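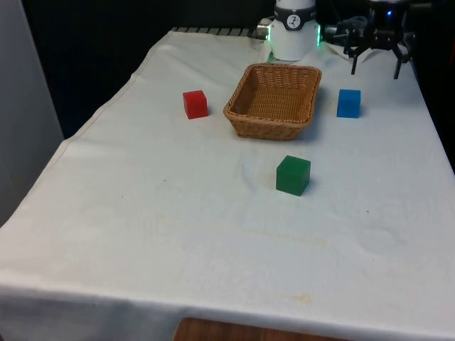 Etach Basket Layouts is a small collection of tabletop arrangements and the sentences people wrote about them. The things being arranged are colored cubes and a wicker basket on a white cloth, and the sentences say where each cube is and what it would take to get them put away. A typical starting layout has the red cube to the left of the basket, the blue cube to the right of it at much the same depth, and the green cube closer to the front, a little right of center. The basket is empty at the start, and a layout counts as tidied when every cube is inside it. The collection was put together in Judedham for people who study how position words are used in everyday English, and for anyone who needs plain, checked sentences about a few objects on a table.

Version 2, released Thursday, June 12, 2025
Maintained by Brigitta Auer

What is in the release

layouts.csv: one row per layout, 50 rows
sentences.csv: every sentence, with the layout it belongs to and the writer's number
wordlist.txt: the 17 position words and phrases we annotated
corrections.txt: changes since version 1
setup_notes.txt: a longer account of the table, the cloth and the objects
README: this file

All files are UTF-8 text. The CSV files use commas, with double quotes around any field that contains one. There are no hidden columns and nothing needs to be unpacked.

The objects

Red cube, blue cube, green cube. They are similar in size; the red and blue ones are glossy and slightly see-through. Because they let some light through, their color looks deeper on one side than the other depending on where they stand. Writers called the red one "red" almost without exception. The blue one picked up a few "dark blue" and "navy" entries. We left those alone.

Basket. Rectangular, tan-brown, woven on the diagonal, with a rolled rim. Writers used "basket," "wicker basket," "tray" and "box." The column object_term keeps the word the writer chose, and object_id always says basket.

Cloth. White, hanging down over the front of the table. It has wrinkles, some faint round marks and a few yellowish smudges. It was never swapped for a new one between layouts. Some writers used the marks as landmarks ("next to the stain," "just past the yellow spot"). Those sentences are valid and are tagged landmark_cloth in the notes column. If you plan to rebuild the layouts on a clean surface, filter them out first.

Left, right, front and back

Everything is given from the side of the table where the cloth hangs down over the front edge. "Front" is the side nearest the viewer. "Back" is the far side. "Left" and "right" are the viewer's own. We told the writers this once, in the written instructions, and did not repeat it.

People still disagreed about "in front of." With a cube between the viewer and the basket, nearly everyone wrote that the cube was in front of the basket. With a cube behind the basket, a few wrote that the basket was in front of the cube and never mentioned the cube's own place. Both kinds were kept. The column anchor tells you which object the sentence is built around.

"Next to" and "beside" were used for gaps of very different sizes. We did not set a cutoff. If your work needs one, the x and y columns in layouts.csv will let you make your own.

How the layouts were made

Brigitta Auer drew the layouts on squared paper in May. Each drawing gives the middle of the basket and the middle of each cube. The objects were then set out by hand to match the drawing, basket first, then red, blue and green in that order. Cubes stand flat on one face. No layout has a cube on top of another cube, and no starting layout has a cube in the basket.

The basket stays in the back half of the table in most layouts. We moved it to the front in a handful, mainly to get sentences with "behind" in them, which were scarce in version 1.

Positions are written in squares, counted from the front left corner of the drawing. They are good enough to tell left from right and near from far. They are not good enough for measuring gaps, and the wrinkles in the cloth shift things a little anyway.

How the sentences were written

There were 23 writers. All of them were adults who use English every day at home or at work. They were paid by Reisinger, the print shop whose upstairs office handled the forms. Each writer got a set of layouts and a form with two boxes:

Where are the cubes?
How would you tell someone to put them away?

There was no word limit and no list of words to choose from. Writers could skip a layout. Spelling mistakes were fixed only when the meaning was in doubt, and the original spelling is kept in sentence_raw.

Answers to the first box look like this:

"The red cube is on the left side of the basket and the blue one is on the right. The green one is in front."
"Red left, blue right, green nearest to me."
"There is a green cube in front of the basket, a bit over to the right."

Answers to the second box look like this:

"Put the green one in first, then do the other two."
"Pick up each block and drop it in the basket."
"Start with red. Go left to right. Leave the basket where it is."
"All the cubes go in the basket please."

Columns in layouts.csv

layout_id: L followed by the number
basket_x, basket_y: middle of the basket
red_x, red_y: middle of the red cube
blue_x, blue_y: middle of the blue cube
green_x, green_y: middle of the green cube
basket_turned: yes if the long side does not run left to right
comment: free text, mostly blank

Columns in sentences.csv

sentence_id
layout_id
writer: a number, with no link to a name
box: where or tidy
sentence_raw: as written
sentence: spelling fixed where needed
object_id: red, blue, green or basket; more than one is separated by a semicolon
object_term: the writer's own word
anchor: the object the position is given from, or table, or viewer
position_word: from wordlist.txt, or other
order_given: for tidy sentences only; yes, no or partial
notes

Checking

Every "where" sentence was read against its drawing by someone who had not written it. A sentence was marked wrong only if no ordinary reading of it could fit the layout. Wrong sentences are still in the file with the note mismatch. Most of them swap left and right.

The "tidy" sentences were not checked for whether they describe a good way to do the job. Some skip a cube. Some mention things the writer wanted done that are not part of the task, such as smoothing the cloth. Treat them as what people say when asked, and leave it there.

Known problems

Writer 17 answered both boxes with the same text throughout. The rows are present and tagged duplicate_box.

The word "by" is in the word list but was annotated unevenly. Early rows treat it as the same as "beside," later ones keep it apart. This will be cleaned up in the next release.

"Block" and "cube" are both common, and a few writers switch between them inside one sentence. The object_term column takes the first one used.

Turned baskets gave people trouble with "side." In those layouts it can mean the basket's own short side or simply the viewer's left or right. We marked the ones we could settle and put unclear on the others.

Changes from version 1

Added the layouts with the basket toward the front.
Split sentence into sentence_raw and sentence.
Added order_given.
Replaced the old color codes with plain color names.
Removed the rows collected from Bevach, which used a different basket and a bare table. They may come back as a separate file.

What to use it for

The release suits work on position words, on short instructions, and on how much people leave out when the task seems obvious. Teachers have also used the drawings for classroom exercises where one student describes a layout and another builds it.

It is a poor fit for anything that needs a wide vocabulary. The same few objects turn up in every layout, and the sentences repeat themselves a lot. It should not be used to say how English speakers in general talk, as the writers all came from the same area.

Terms

Free to use, copy and change, with credit to Etach Basket Layouts and the version number. If you fix an error, send the row and the fix to Brigitta Auer so it can go into corrections.txt. Please include the sentence_id. Reports without one take much longer to sort out.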